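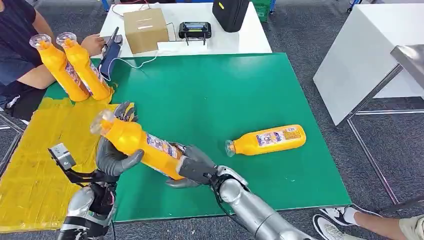
Tallico Green Table Mat, large

If you sort, pack or label small goods all day, you already know how much a decent surface matters. Ours is a plain green rectangle, smooth with just a little shine, and big enough to lay several bottles on their sides and still have elbow room. Tiziana Serra, who looks after our Mancuso shop, has had hers down since November and keeps telling customers she wishes she'd bought two.

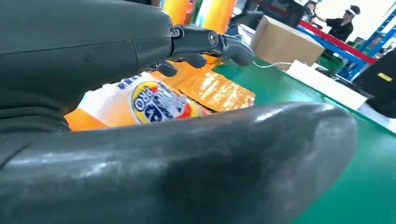 Crinkly foil packs and snack bags show up nicely against the green, and so do yellow bottles — handy when your eyes are tired late in the day. Wide tape can go right on top if you like to mark off a corner.

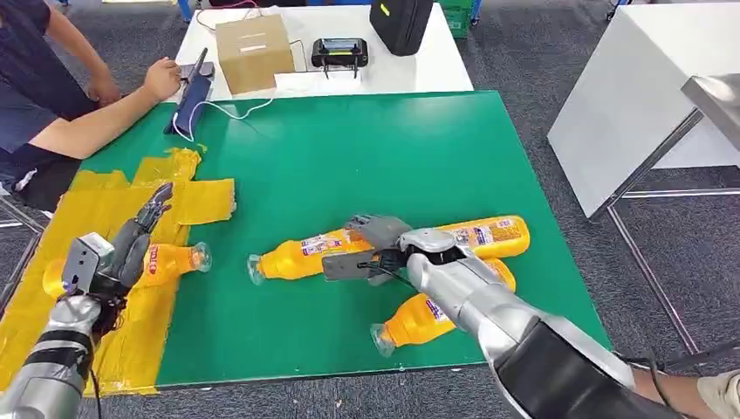 Illura Catalog, page 7

Wipe it with a soft cloth and store it flat, please, never rolled! Order code 200. Shops wanting more than one are welcome to write to us for the Ganico trade list.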